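Last updated: September

Visit to the training house in Curnmont

On Monday I went with Wilfredo Lumanlan to the open day of the Himodell housekeeping course. The house stands behind the old market, up a steep lane, and we arrived a little late. Entry was free, but they asked for a small gift to the linen fund, and we heard that it has now almost 2000 in it.

Upstairs are the bedrooms, and I stayed there the longest. Each bed has a plain sheet during the lesson, and the clothes are put on top for folding. Our guide, Crisanto Padilla, told us the rule of the house: first spread the piece, then smooth it with the flat hand, and only after this make the first fold.
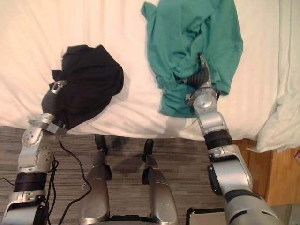

Dark clothes are more difficult than I thought. On black cloth the creases do not show so well, so one must feel them with the fingers. I tried a shirt and had to start again two times. Wilfredo was faster, but his sleeves were not equal and he was told so - very politely.

After that we went down to the laundry room, which they call Barbu after the first teacher. It was warm and smelled of soap. The course lasts 8 weeks and the next one begins after the holidays.

Tea was served in the yard. The bus back to Kelurura is number 666 and the last one leaves early, so ask for the time at the door.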